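Leave the cups in a stack

I want to argue about cups. Specifically about what happens to them before people turn up, which is that somebody (me, usually) gets told to set them all out in rows so it "looks welcoming". I think this is wrong. I have thought so for years and have only now got annoyed enough to write it down.

Quick background. I do the drinks table for a monthly talk in the hall behind Plemby library. Tea, squash, a jug of water. Good hall, bad sink. In July we had the big open evening and somebody decided we needed 242 cups out, all ready, all the right way up, in lines. Three tables' worth. It took ages. Then the side doors were opened because of the heat and you can guess. Cups on the floor, cups under the radiator, a whole row gone over like skittles. 113 got used. I know because I had to work out how many to buy for next time. The rest had been standing open in a dusty hall half the night and into the bin they went, since who is going to put those back in the packet.

So. Stack them.

A stack takes up one saucer's worth of table. Every cup but the top one has another cup sitting in it, so the insides stay clean. It doesn't blow about, or not much. People can see exactly what it is. No sign needed. Nobody over the age of four has ever looked at a tower of cups and wondered what to do.

The case against, and I've heard it all. One: it looks mean. As if we couldn't be bothered. Well, I don't think laying out rows looks generous, I think it looks like a marathon. Rows of empty cups make a room feel emptier too, when half of them are still there at nine o'clock. A stack just gets shorter and no one minds.

Two: people put their fingers all over the rims. Fair. This is the good argument and I won't pretend it isnt. You do get the person who pulls off four and pushes three back. But they do that with rows as well, they pick one up, put it down, take the one behind. And if the stack is upside down you're holding the bottom of the cup and not the bit someone drinks from. Upside down, always. My mother's rule for picnics and I have never seen it bettered.

Three: they stick. Yes. Cheap ones stick. The very thin ones from Kouris stick so badly that you squeeze to get one off and it cracks, and then you've got a cracked cup and it's still stuck. Give the whole lot a twist before you set it down, it helps a bit. Or buy the ones with a proper rim. Slightly dearer. Worth it.

Where I will give ground is height. There is a kind of person who unwraps the entire sleeve and stands it on end and walks off pleased, and I have been that person. 42 high in the hall once. It leaned. It was fine until a man put his elbow near it.

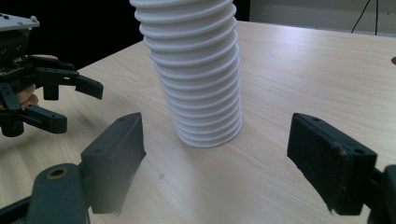

White, ribbed and a very slight lean on it.

I find that a handsome object, I really do. All those ridges, one after the other, each with its little shadow. If you saw it in a shop selling lamps you would pay for it. Compare with a tray of cups laid out in rows, which looks like a dentist's. But for actual use, with actual elbows, I would go for 2 short stacks over one tall one, either end of the table. Stops the queue as well. People split up without being told.

There are dispensers, I know. Someone always says dispensers. Woltach hall has one screwed to the wall, a long tube you pull from underneath, and each time I've been it has given me either no cup or five. Then you are stood there with five cups and a queue behind you, trying to poke four back up a tube. Also it needs filling from the top and the stool is kept in a different room.

And proper mugs, yes, lovely, I agree with everyone about mugs. We have nineteen mugs and one small sink, see above. When there's a second sink I'll write a differnt essay.

Next talk is the Cluvolik canal one, which always fills up. I've already said I'll do the cups and that I'll do them my way. Two stacks, upside down, bin at the far end by the door and not next to the tea where everybody has to reach round it.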